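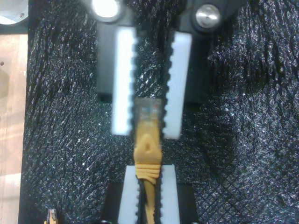

Yellow patch lead, plug end up, on the black cloth.

August, 7.30 in the evening

Spent the afternoon on the patch leads. Caradog Sayce left the box on my bench before lunch with a note saying two of the desks at the Bernametti office keep dropping off the network, and would I sort the good leads from the bad before he drives back. There were 34 in the box, all sorts of colours and lengths, most of them knotted together.

Untangling took longer than testing. I worked on the black cloth because clear plugs vanish on the pale bench top and I have trodden on enough of them.

Method as last time. Look at the plug first: contacts level, latch whole, boot seated. Then both ends into the tester, all eight wires, and a gentle wiggle at each boot while the lights cycle. Anything that flickers goes in the bad pile, even if it comes good again.

Result: 30 passed. Of the four failures, two had broken latches, one was open on pin 3, and one passed flat but lost pin 6 when bent. I suspect the last is the lead behind at least one of Caradog's dropouts, but he had not labelled which desk anything came from, so that stays a guess.

I like the yellow ones with the moulded boot. The raised guard over the latch is stiff under the thumb, but it stops the latch catching when a lead is pulled back through a bundle. The ribs lower down give a decent grip as well. Both broken latches were on leads with no boot at all.

Cut the ends off the open one and the intermittent one. Kept the cable, might re-end it at the weekend if I can find the crimp tool. Katia Dal Bello had it last, for the Zoma job, and thinks it is in her van.

Labelled the good ones by length with the Engelhardt tape, which curls at the corners. Need to buy the other sort. Also need a bag of plugs, the clear ones, and a new battery for the tester. It was showing one bar by the time I packed up.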